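Folding (laundry)

Folding is the practice of reducing a clean garment or household cloth to a smaller, flatter shape so that it can be stored, carried, stacked or put off until tomorrow. It is usually the last stage of doing the laundry, after washing and drying and before putting away, although in many homes the folded pile spends so long on a chair that putting away is best treated as a separate subject.

Contents
1 Purpose
2 Surfaces
3 Common methods
3.1 T-shirts
3.2 Trousers and jeans
3.3 Fitted sheets
4 Folding in trade
5 Storage
6 Disputes
7 See also

Purpose

The main reason for folding is space. A shirt dropped into a drawer traps a good deal of air, and a drawer full of such shirts will not close without a knee. A folded shirt gives up most of that air and can share the drawer with others of its kind. Folding also limits creases, or at least decides where they will be. A crease down the middle of the chest looks like carelessness, while a crease down the front of a trouser leg has long been taken as a sign of good character.

Cotton and linen hold a fold well and a wrinkle even better. Wool recovers from most treatment if left alone, and heavy knits are folded mainly to keep them off hangers, which give sweaters a pair of small pointed shoulders that the wearer did not ask for. Silk and slick synthetic cloth can be folded neatly but rarely stay where they are put.

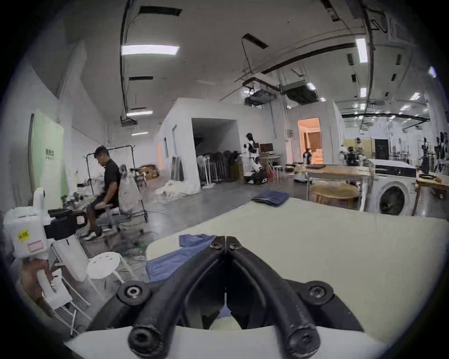
Light-blue cloth and folded denim on a tabletop.

Surfaces

Any flat surface larger than the garment will do. Tables are the usual choice, at a height that spares the back. Beds are popular as well, being wide, soft and close to the dresser, and they have the added effect of forcing the job to be finished by bedtime. (The pile can also be moved to the floor, a method with a long history.) A cover is sometimes laid over the surface to protect delicate fabrics from splinters and crumbs. A smooth cover lets cloth slide and is good for shirts. A fuzzy one grips, and tends to leave part of itself behind.

Ironing boards are a poor choice for folding. They are narrow, they wobble, and they remind people of ironing.

Common methods

T-shirts

The T-shirt is the garment on which most people learn to fold, and on which most stop learning. In the plain method, the shirt is laid face down and smoothed out, each side is turned in toward the middle along with its sleeve, and the hem is brought up to the collar. The result is a rectangle with the front facing out. In the half-fold, the shirt is doubled lengthwise first, sleeve on sleeve, and then folded in 2 or 3 from the bottom. This is faster and leaves a crease down the center of whatever is printed there.

A third method, the pinch fold, involves gripping the shirt at two points along an imaginary line, crossing the arms, and lifting. Done well, it takes a couple of seconds and draws admiring noises. Done badly, it produces an unfolded shirt and a person with crossed arms. It is more often demonstrated than used.

Most failures in all three methods come from skipping the smoothing. A wrinkle under the first fold becomes a lump under the second, and by the third the shirt has a shape of its own and opinions about lying flat.
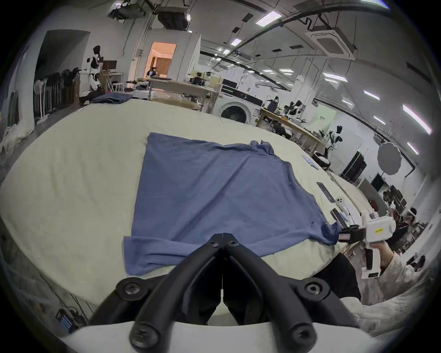
A short-sleeved T-shirt spread out flat.

Trousers and jeans

Trousers are folded leg on leg, either along the crease or along the seams, and then halved or folded in three from the cuff. Jeans follow the same plan with less ceremony. The seat forms a small triangle that sticks out past the line of the legs, and careful folders tuck it in before going on. Others regard it as the jeans' own business.

Denim is thick enough that a third fold makes a block. Such blocks stack well and are easy to pull out from the bottom of a pile, provided the rest of the pile is no longer wanted.

Fitted sheets

The fitted sheet has elastic corners and no straight edges, and there is broad agreement that it was not designed by anyone who had to store one. The standard method is to tuck the corners inside one another until all four are nested, lay the sheet down, fold the ragged side under, and carry on as if it were a tablecloth. The usual method is to roll it into a ball and place the flat sheet on top.

Folding in trade

Shops fold for display, so the collar and any label must face the customer. Many use a flat board, slid inside the fold to set the width and then pulled away. The Willine board, a stiff plastic sheet with rounded corners, is a typical pattern, and the hinged Starkberg folder does the same work with flaps and a good deal more clapping. Both make every shirt on the shelf the same size until the first customer looks for a medium.

Commercial laundries fold sheets and towels by machine and leave the awkward items to hand workers. The Delacroix laundry in Pustwood, a mid-sized plant serving hotels, handles about 200 tablecloths in a shift and folds them with the center crease up, so that waiters can open them on the table without looking.
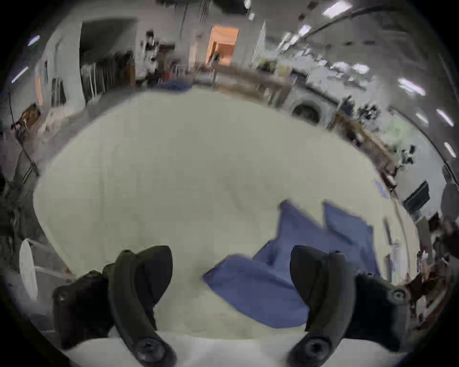 Hand folding in such places is judged on sameness more than beauty. A stack in which each piece is slightly crooked in the same direction will pass, while a stack with one perfect piece in it looks like a mistake. New workers are generally started on towels, which forgive nearly everything, and reach shirts later.

Storage

Folded clothes are stored either flat, in stacks, or upright, in rows like files. Stacks suit shelves and make good use of height, but the lower layers are seldom seen and may go out of fashion before they come up again. Upright storage shows every item at once and works best in shallow drawers. It depends on the drawer being full. As the week goes on and shirts are removed, those left begin to lean, then slump, and by laundry day the system is hard to tell apart from the one it replaced.

Rolling is a near relative of folding and is favored by travelers. It is good for socks, knitwear and anything that has to fit around a pair of shoes. Its claim to prevent wrinkles is true of cloth that was not going to wrinkle much.

Disputes

Households differ over whether towels should be folded in halves or in three, whether underwear should be folded at all, and whether socks should be balled, which stretches the cuff, or laid flat in pairs, which gives them a chance to separate. Positions are normally inherited and seldom examined. Two adults who move in together may find that they have each been doing it correctly for 30 years, in ways that do not fit the same shelf.

See also
Clothes hanger
Ironing
Linen closet
Sock, single

Page last changed 10 October 2018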